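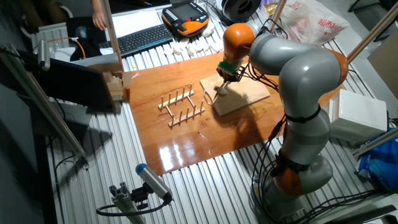 Anselmo Lozano wrote in after the February page to say that a small arm with a pen in it hardly needs rules, and that the best rule in his shop is still "don't be dumb around it." I love that rule and I've broken it plenty of times. So I'd like something a bit longer taped to the wall, and this month's tips are the list that hangs over the bench at Sovuvar, with a few remarks from me in between. Pick what suits your garage, school shop or spare room.

Big warning first, then we can have fun. If your arm is used where people work for pay, the real rules are the robot safety standards (ISO 10218 is the one to ask for), the maker's manual, and whatever your local authority says. A tips page doesn't replace a risk assessment. It helps you keep good habits once you have one!

BEFORE YOU SWITCH ON

Walk the whole reach. Ours can touch anything within 826 mm of its base, and I was amazed how much of the room that turned out to be the first time I held a tape measure out from the middle. Mark it on the floor or on the bench edge with bright tape. Then add the length of the tool, which everybody forgets, me included.

Look behind the elbow too. On an arm with seven joints the elbow can swing out sideways while the tip stays exactly where it was. It's a beautiful thing to watch and a rotten thing to have your coffee next to.

Press the emergency stop and check that the arm really refuses to move. Do it every session. Release it, reset, and only then load a program.

Find out where your stop button is with your eyes shut. I mean it, try it! If you pat around for it, it's in the wrong place. A pendant is light and gets set down wherever there's room, so agree on one spot for it and go back to that spot. Ours is the back of the bench, just beyond the work, so that you never have to lean across the work to get it.

Take off lanyards, scarves and dangly bracelets. Tie back long hair.

HOLDING THE WORK

A pen tip touching a piece of plywood looks like the gentlest job in the world, and that makes it a super first project. It also teaches you fast that a loose board moves. Clamp it, or use low stops screwed to a base board. If you have a slotted aluminum bench, T-nuts and a couple of offcuts make a fence in minutes.

Keep clamps low. A tall clamp handle is one more thing to hit, and it always seems to stand just where the wrist wants to turn over.

Put a sheet of scrap under anything with a nice finish. Varnish and a stylus don't get along. A shiny board also throws the ceiling lights straight back up at your cameras, if you use any, so a dull mat or a piece of brown paper may save you an afternoon of fiddling with exposure.

Set a start height well clear of the surface. We use 20 mm above the board for every pen job, and come down slowly from there. If the tip lands early you want to find out at a crawl.

Give the pen some spring. A foam sleeve or a soft collar in the holder forgives small errors in height, and your tips will last so much longer. Shen's tip, and a good one: try the job with a dry pen first, then with a soft pencil, and only then with the tool you care about.

Write the date and the program name on your test boards. A stack of old scribbled boards is the best record you'll ever have of how the setup is drifting.

CABLES

Loop, strap, loop. Every joint needs enough slack to go to both of its limits, and the strap goes on the link and never across the joint. Jog each joint through its full travel by hand speed and watch the cables, not the tool. If one goes tight or snags at any point, stop and redo it. Don't tell yourself the program won't go there. Someday it will.

Use hook-and-loop straps in preference to zip ties. You'll be moving them around far more than you expect, and cutting a zip tie next to a signal cable is how I learned to solder.

Check the straps for creep. Ours has run 2260 jobs with the same pair of straps, and we still slide them back into place every week or so. A pencil line on a bit of masking tape shows right away whether one has shifted.

Cables that go down to the bench should leave on the side away from the person. If they have to cross, cross under the work and cover them.

HANDS

Hands and motion need a rule everybody can say out loud. Ours goes: if it has power, ask. You say "hands in," you wait for "stopped," and you reach. When you're clear you say "hands out." It feels silly for a day and then you can't imagine working without it. My niece now does it at the toaster.

The person with the pendant runs the arm and has the last word. Everyone else keeps off the keyboard while it moves. Two people giving commands from two places is the quickest route to a surprise.

If you're working alone, do all your reaching with the stop pressed. Yes, even for a pencil. It costs you a few seconds and a reset.

Teach at the slow speed. Nearly every controller has a reduced-speed teach mode and a three-position enabling switch, and both are there for you to use. Never tape or clamp an enabling switch down. I've seen it done in a perfectly nice workshop in Zastadley, with blue tape, very neatly, and I took it off myself.

A thin stylus held in a gripper concentrates all the force on one small point. An arm that's rated to work close to people is rated for force and speed under certain conditions, and a sharp tool changes those conditions completely. Treat any pointed tool as a reason to stand back. Wear safety glasses if your face is anywhere near bench height.

WHAT STAYS ON THE BENCH

Only things the job needs should be in the reach. Everything else goes outside the tape line. That goes for keyboards, paper, bags, phones and snacks. Paper especially, as it slides under a fixture and lifts it by just enough to spoil a line.

Small parts get a tray with a rim. Loose ones wander into the slots of an aluminum bench and they will stay there until you move house.

If you have a peg rack for parts, fix it down from underneath and give it a number. A rack that has been nudged sideways by a sleeve looks exactly like one that hasn't.

Cameras on posts get a witness mark where the post meets the rail. One line of paint marker across both pieces does it. When somebody bumps one you'll see the break in the line and can set it back before the calibration check.

Sweep the bench with a brush at the end. Compressed air blows chips into joints.

SHUTTING DOWN

Park the arm in the same pose each time, folded low over its own base, with the tool capped or taken out. Press the stop, then switch off. Hang up the pendant with its cable in wide coils.

We keep a notebook on a string (Sutadel brand, squared paper, best 2 dollars in the shop) and put in one line per session: who ran it, which program, anything odd. Odd noises go in there too. "Squeaked once at the wrist" looked like nothing until I found it on three different pages in three people's handwriting, and we got the bearing looked at.

Anselmo, yours is going on the wall as well, right at the top in red marker. Send me your cable tricks, everybody, I'd love a whole page of them. Next time: soft jaws you can cut from an old flip-flop.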